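Week 7: notes from the Gradik visit

For those who missed the bus (you know who you are), a quick rundown before the tutorial. Marwa Tahiri showed us through in two groups, and she was terrific with questions, even mine! The bit I want you to remember is the hand-held gripper. You do the job yourself with it in an ordinary home, spoons and chopsticks and all, and the recording goes into training. 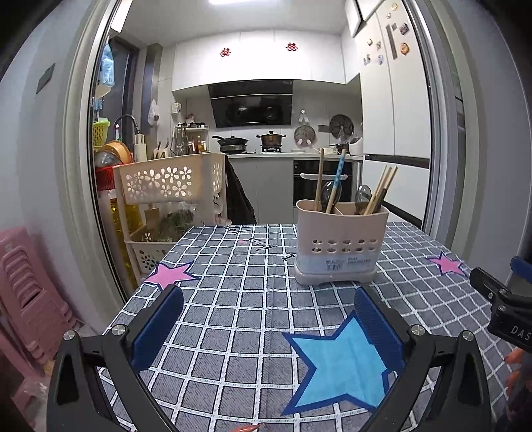 Marwa's rule for new starters is 80 practice grabs before anything gets kept. Radu had a go and kept rushing the close, so have a think about what a jerky demo does to the policy you learn from it (hint: reread the October notes on behaviour cloning).

For the tutorial, bring half a page on one kitchen task you'd record, and how you'd vary it between takes. Horațiu's group is on first. Marwa's slides are up on the unit page, 220 MB, so grab them on campus wifi.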